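Teaching the soft toy grasp

These notes are for new members of the Rarkura robotics club. You should have finished the foam block exercise first. Nazma Sultana wrote the original version in June.

Start the arm from the home position and open the fingers fully. Bring the gripper down over the toy at the slow speed setting. Close until both sides touch, then go 6 steps further and stop. Lift a hand's width and hold for 2 seconds before you move sideways.

Save each attempt under your own initials. The practice set has 248 attempts so far, and 134 of them are soft toys.
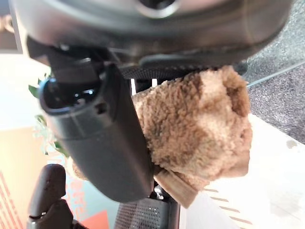
Can I use the same closing force as I did for the foam blocks?

Start lower. Plush squashes a long way before it pushes back, so the block setting closes too far and the toy can roll out sideways. Add force one step at a time until the lift holds.

If the toy slips, open the fingers, return to home and log the attempt as a miss. Don't delete it. Hashini Uddin goes through the misses on Monday and will tell you if your approach angle needs work.

Park the arm and switch off at the wall when you finish.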